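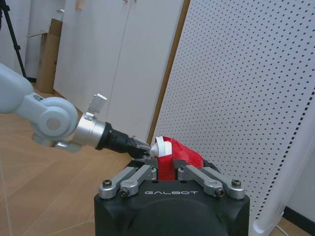
3 min read

Household and shop-floor chores by machine: are we there yet?
General Discussion > Automation at Work

Posted by K_Katiyar, March 2019

Members are invited to comment on whether two-armed machines are ready for ordinary chores. I have in mind the dull jobs between the skilled ones: taking the cap off a container, putting rubbish in a bin, hanging a tool back on its board. Our firm, Sachdeva, has been asked to give a view to its board before December, and I should prefer that view to rest on the experience of people who run such equipment.

My own position is cautious. One arm can hold a part while the other works on its cap, and the grippers now on sale are well made. I have not yet seen a case where I would leave the machine alone with the task for a full shift.

Kamlesh Katiyar

Reply by lalit.u

I would go further than Mr Katiyar. Caps are a poor test. The position is known, the shape is stiff and the second hand gives support. At Tolleck we ran a comparable trial on a packing bench, and the machine managed the cap on 22 attempts before anyone had to step in. The same machine could not be trusted with a cloth.

Reply by S_Aguiar

I must disagree with the previous member on one point. A cap is a fair test when the container is light and has no flat side to grip. The finger pads slip, the body turns with the cap, and the operator ends up adjusting force settings all morning. Anyone who has tried it with a glossy printed part will know the difficulty. I accept his remark about cloth.

Silvana Aguiar

Reply by lalit.u

The point about glossy surfaces is noted and I withdraw the word "poor". I maintain that it is an easier test than most.

Reply by Obsa_N

May I turn the discussion to waste bins, as these were mentioned in the opening post and have been passed over. Dropping an item into a lined bin is within reach of present equipment. Changing the liner is a different matter.

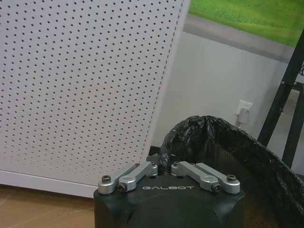
A black bag folded over a rim gives the camera very little to work with. It is shiny, it creases differently each time, and where it bunches up there is no obvious place to take hold. The rim itself may be hidden. Our trial at Graltar allowed the machine 4 minutes to lift out a liner and fit a new one. A cleaner does this in well under one. We have since limited the machine to dropping items in, and staff change the bags.

There is also the matter of sockets and cables near floor level. Any site considering this work should review its wall outlets before the first trial – ours did so afterwards.

Obsa Negussie

Reply by shivam_agarwal

I support the arrangement described for Graltar and would recommend it to others. The question put to us was whether machines can do chores "yet". In my view they can do parts of chores, and the purchasing decision should be made on those parts. Zistero accepted two tasks out of the five it had proposed, and the staff concerned were content with that.

Reply by S_Aguiar

Could Mr Agarwal state which two tasks were accepted?

Reply by shivam_agarwal

Sorting empty containers by colour, and returning hand tools to a perforated wall panel. The second required us to fix the panel in place, as a free-standing one moved when touched.

Reply by K_Katiyar

I am grateful to all who have replied. I remain of the opinion that a person should be present throughout, and I note that Mr Upadhyay and Ms Aguiar differ on the value of the cap test. If any member has figures for a full shift without assistance, I would ask that they be posted in this thread, with the task and the type of gripper stated.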